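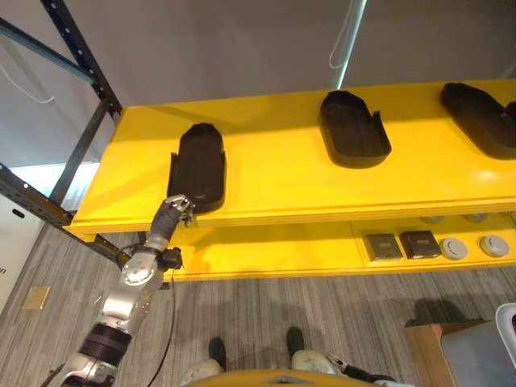 November 29, 2023

Cure test on the Colley resin, batch 11. Mixed at 97 g, left it 16 hours under the cover. Surface still tacky at one corner, so the hardener is probably old stock from August.

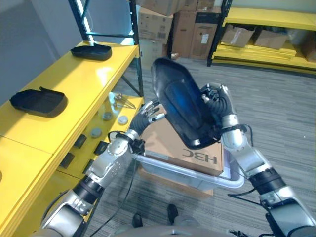 Next mix goes into a shallower mold – the deep one holds too much heat. I'd like a raised rectangle in the middle of the floor, like the one on the glossy black tray. Ronaldo Dalisay has the Arroyo scale until then. Order hardener from Fundico.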